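Ticket 602 – Flultar recorder, grasp episodes dropping on "contact" check
Opened 2022-01-12
Station: Villholm 2
Status: waiting on reporter

Hi all, back again with the grasp recordings. I'm collecting the mixed household set on the gingham table (the one we agreed on so the background isn't plain gray every single time), and the recorder keeps throwing away episodes that look perfectly good to me. I did 129 yesterday and 20 got tossed with "no contact found". The rest saved fine and went up to Millby overnight.

What bugs me is which ones. The toothpaste box, the lint roller, the water bottle – no trouble at all, I could do those in my sleep. It's nearly always the soft stuff in clear plastic. I close the hand, I can see the bag crumple, I get a nice steady hold, and then the check says the fingers never touched anything!

What I've tried so far: restarted the recorder, redid the hand zero on both sides, swapped the glove for the spare one. No change. I also slowed way down on the approach, and that maybe helped a little, but I may be fooling myself there. Grabbed this during a bag episode so you have the same view the recorder gets.

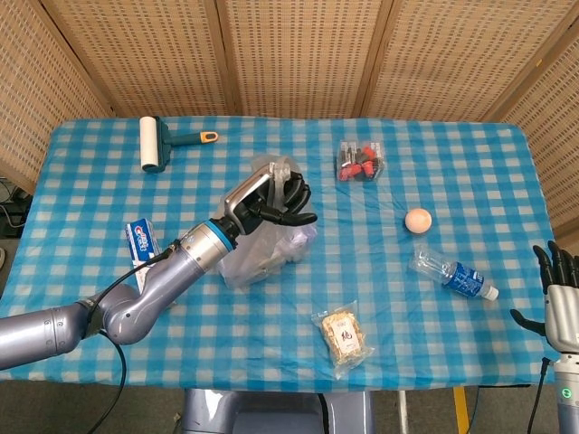 Baert support: thanks, could you send the finger current log for one of the dropped episodes as well? The contact check goes by motor current alone, and the default threshold was set back in March with hard objects only. A thin bag may never push the current high enough to count. Please don't delete the dropped ones, they should still be in the holding folder.

OK, that would fit! Log attached, I picked a dropped one from late in the run. And good news, the holding folder is still full, I hadn't cleaned it out yet.

Two questions while you look. Can I lower the threshold just for the soft objects, or is it one number for the whole session? And if I rerun the check on the old episodes, do they keep their labels? I typed all of those in by hand and I'd really hate to do it again. I'll stick to the egg and the bottle until I hear back.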